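Pusgate Laundry Notes: a dataset of care labels and what they were taken to mean

Version 4 (August)

What is in it

3,283 records, one per garment or household textile, each giving the text of the care label as printed, the symbols on it, the fiber content, and a short note from the owner on how the thing is washed at home. The last column is the reason the dataset exists. The other columns are there so that the last column can be properly appreciated.

I started typing these up after a disagreement over a cardigan. The cardigan is record 1. It is also the reason the field "status" has the value "now fits a doll."

Where the records come from

Most come from households in two towns, Munden and Asby, collected on paper forms left at laundromats and one very patient dry cleaner. The rest came in by mail after the form was reprinted in the Asby newsletter, with the return address wrong. A good many forms spent a month at a tile showroom. The showroom forwarded them and added a few of its own.

The Munden forms are tidier. The Asby forms have more to say. Where a form was illegible I left the field blank. Where it was legible but rude I kept it, with the neighbor's name removed.

Files

labels.csv has the main table, one row per item.
symbols.csv maps the symbol codes to plain words.
notes.txt has the owner notes too long for the table. One of them runs to 40 lines and concerns a tablecloth.
sample.csv is the first 1,000 rows of labels.csv, for people who want to look before they commit.

Fields in labels.csv

id: a whole number. Gaps are duplicates I removed. Please don't write to me about the gaps.
town: munden, asby, or mail.
item: what the owner called it. "Top," "good top," and "top (other)" are all kept as written.
fiber: as printed, with percentages. When the percentages add up to more than 100, the label did that.
label_text: as printed, line breaks replaced with a slash.
symbols: codes separated by spaces. Look them up in symbols.csv.
wash_temp_label: the temperature on the label, in Celsius, blank if none.
wash_temp_home: the temperature the owner says they use. Accepted values include "warm," "warmish," and "whatever it's on."
dry_home: line, rack, machine, radiator, or chair. Chair was added in version 2 by popular demand.
status: fine, faded, shrunk, stretched, pink, lost, or now fits a doll. 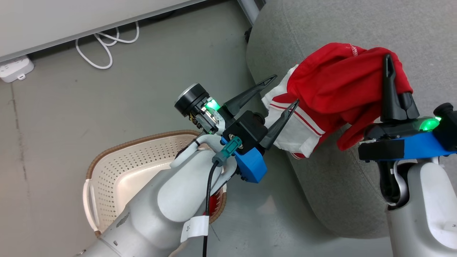
The status field was filled in by owners, which makes it a record of feelings as much as of fabric. One person's "faded" is another person's "fine," and in at least one household the two people filled in separate forms for the same shirt. Both are in there. I treated them as different items on the grounds that the owners clearly did.

"Pink" means the item became pink. Items that were pink to begin with and stayed that way are "fine." Version 1 did not make this distinction, and anybody who drew conclusions about pink towels from version 1 should have another look.

How the symbols were coded

I coded all of them by hand, then coded 140 rows a second time after a gap of several weeks to see if I agreed with myself. Mostly I did. The trouble was nearly all in the drying symbols, where a square with a line in it can mean three different things depending on which way the line runs, and where a label washed often enough shows a square with a smudge in it. Smudges are coded as X.

Triangles are for bleach. I mention it because so many of the forms guessed otherwise. The most common guess was "hang from hook."

Known problems

The sample is people who will fill in a form at a laundromat. They have time on their hands and are, by definition, waiting for laundry. People with a washer in the basement are thin on the ground, and people who send everything out are missing altogether.

Socks are underreported. Socks seldom have labels, and when they do the label came off in the store.

Brand names were dropped, except for Rivas, a shop in Munden that sewed its own labels and wrote its own instructions. "Wash like you mean it" appears on a number of its aprons. There is no symbol code for this, so the symbols field is blank and label_text has the full wording.

Temperatures in the mail group were sometimes given in Fahrenheit. I converted the ones that would otherwise have boiled.

What it is good for

People have used it for practice in cleaning up messy text, and it is well suited to that. It has also been used in a class on survey design, as a warning. You could compare what labels ask for with what people do, provided you say plainly that the people are from two towns and were bored at the time.

It is no good for deciding how to wash anything. Please read your own label.

Changes

Version 4: fixed the mix-up between "dry flat" and "dry in shade." Merged "jumper" and "sweater" in symbols.csv, where neither should have been.
Version 3: added the late mail forms. Removed a recipe.
Version 2: added chair. Split pink.
Version 1: first release, written in a temper.

License and corrections

Free to use for any purpose, with a mention of Pusgate Laundry Notes somewhere people might see it. Send corrections with the row id and the column name. If the correction concerns the cardigan, I have already heard your side, and record 1 stays as it is.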